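Nuris Cell Planner – Set-up Guide
Section 3: Planning and budgeting before you buy

Print this page | E-mail this page

Work through this section before you ask Jotum or any other supplier for a quote. You will need Nuris Planner installed, a sketch of the room with measurements, and the budget sheet that came with your license. Set aside an afternoon for the first pass.

3.1 Build the room first

1. Open a new project and enter the room's length, width and ceiling height.
2. Add everything that is fixed to the building – columns, door openings, built-in counters. Leave out furniture that can be moved.
3. Place the work table. Enter its real height, even if you expect to replace it later.
4. Load the arm and gripper you are considering from the parts library.
5. Switch to the wrist view and move the gripper over the table.

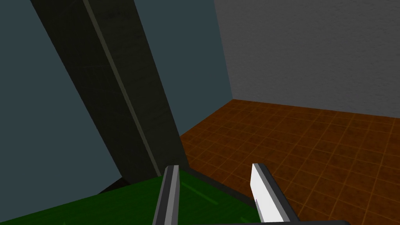

Figure 3-1. Wrist view over the green work surface, with the tiled floor beyond.

6. Save the layout under a new name each time you change the arm. The budget sheet reads the file name.

Note: Surface colors and floor textures have no effect on the cost estimate. Skip them if you are short of time.

3.2 Decide on one arm or two

Two arms cost more than twice one arm once you add the second controller, the shared base and the extra guarding. Plan for a single arm unless a task on your list needs one hand to hold and the other to work.

1. List each task on its own line of the budget sheet.
2. Mark the tasks that need two grippers at once.
3. Run those tasks in the planner with both arms loaded, and check reach and door clearance from the body view.
4. If fewer than three tasks are marked, price a fixture to hold the part. A Mussa clamp plate is listed at $600 in the sheet and can be changed to your own supplier's price.
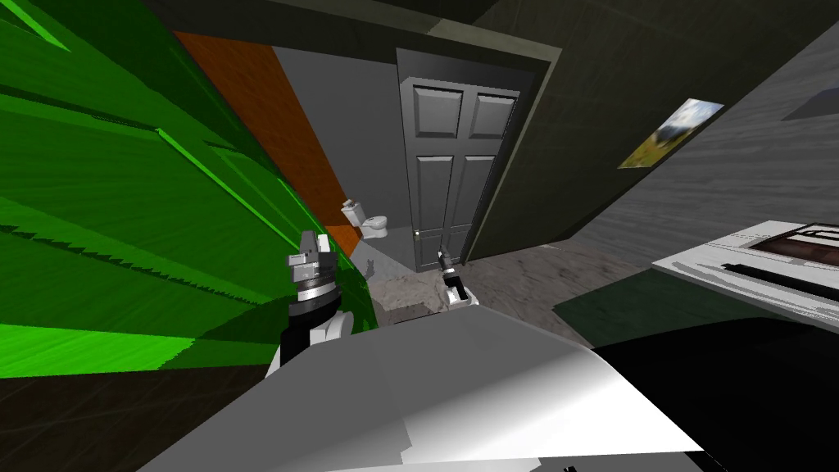

Ebise Ejigu wrote to say that her shop had priced the second arm and forgotten the second set of spare fingers, and she would like the sheet to ask for them. The current sheet has a line for this, row 111. Fill it in for each gripper separately.

Caution: Do not place an order on reach figures alone. A part that can be reached may still be too heavy at full extension. Check the load table for the arm at the distance you will use.

3.3 Fill in the budget sheet

1. Enter the quoted price of the arm, controller and gripper on separate rows.
2. Enter freight, electrical work and floor anchors. Get these in writing.
3. Enter training as hours, and let the sheet convert it. The default rate is $70 an hour.
4. Enter the first year of service. The sheet starts with the Tritik basic plan at $1,572 – overwrite it if you have a different plan.
5. Leave the contingency row at its default until all quotes are in.

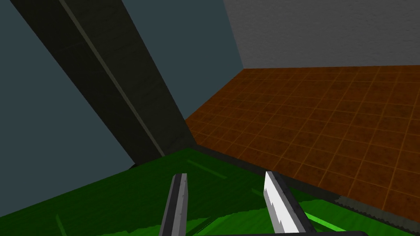 Can the planner license be charged to the same budget as the hardware?
It depends on your accounting rules. The sheet keeps software on its own row so that it can be moved to an operating budget without changing the other totals.

3.4 Check the table before you pay for a new one

1. Run your longest task from start to finish in the planner.
2. Stop at the lowest point of each move and note the gap between the fingertips and whatever is under them.
3. Repeat with the fingers fully open.

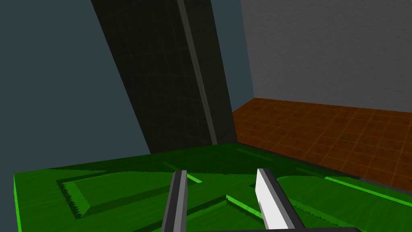

Custom tables are the item most often ordered too early. Wait until the finger length is settled, then send the table maker the layout file. Raised shapes in the top need extra care, and a model like this one, with a rectangular ridge on the left and a curved mound on the right, should be tested with the gripper over each of them as well as over the space between. Ask for the price of a flat top at the same time and put both figures in the sheet.

Note: Quotes entered in the sheet are marked as expired after the September price update. Request new ones before you submit the total for approval.

Continue to Section 4, Site preparation.

Last revised 2022-08-01

Print this page | E-mail this page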